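About the company | Bedrooms and Bedding

Ollitus is a small maker of mattresses and bed linen in the town of Eswood. We sell to families, to guesthouses and to some student homes in the region. Many people know us only from the label on the side of their bed, so on this page we want to tell a little more.

The company began in the back part of a furniture store on Değirmenci Street. At that time we did not make anything. We repaired old mattresses which other shops refused to take, and we sewed new covers for them by order. From opening so many old mattresses we learned where they fail first. It is usually the edge, where a person sits down to put on the shoes, and after this the place under the hips. When we started to make our own models, we began from these two places.

Today we are 40 people, and most of us work in the sewing room and the filling room. We have 3 models of mattress: soft, medium and firm. Customers ask sometimes why we don't offer more. In our experience a person who lies on too many mattresses in one afternoon stops feeling the difference between them, and then chooses by price or by the cover. We prefer that you try 3 and take your time with each.

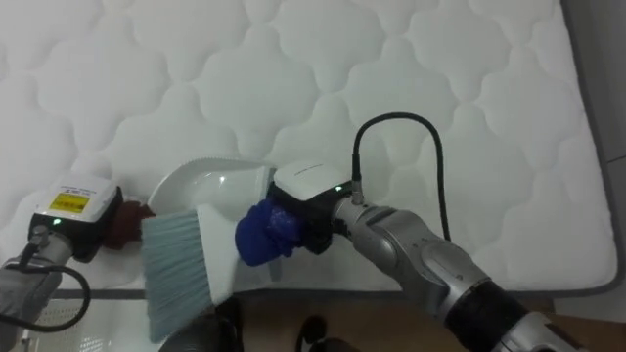
White quilted top with a thin gray piped border.

The quilting is a work which we are proud of. The stitched lines hold the soft layer in its place, so it does not move to one side after a year of sleeping. Our head of sewing checks the tension of the thread at the start of every shift, and again after the lunch break. If the thread is too tight, the top becomes hard like a board. If it is too loose, the lines open with the first strong pull.

Our linen line is called Hadum. It was added later, when guesthouse owners told us that the corners of their fitted sheets came off during the night. We made the pocket of the sheet deeper and changed the elastic to a wider one. Hadum sheets are sold in white and in a light sand color, and the pillowcases have an inside flap instead of buttons. They can be washed with normal detergent, but please don't use softener on them, it makes the cotton drink less water. 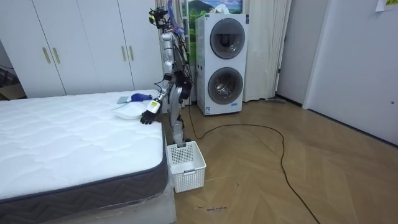
We deliver with our own 2 vans inside Eswood and to the villages near it. The drivers carry the mattress up to the bedroom, put it on your bed base and take the plastic away with them. They can also take your old mattress if you tell us when you order. For addresses farther away we use a transport company, and in this case the mattress comes to the front door only. We ask you to let a new mattress rest without sheets for 6 hours before the first night.

In August the sewing room is closed for the yearly cleaning of the machines, and orders made in this month are sent in the order they were received. The shop stays open as usual. You are welcome to come and lie down on any model, with your shoes off, and to bring your own pillow from home. Coffee is on the table next to the entrance.

For repairs of covers, including covers which were not made by us, please ask at the counter. We still do this work and the price is told to you before we begin.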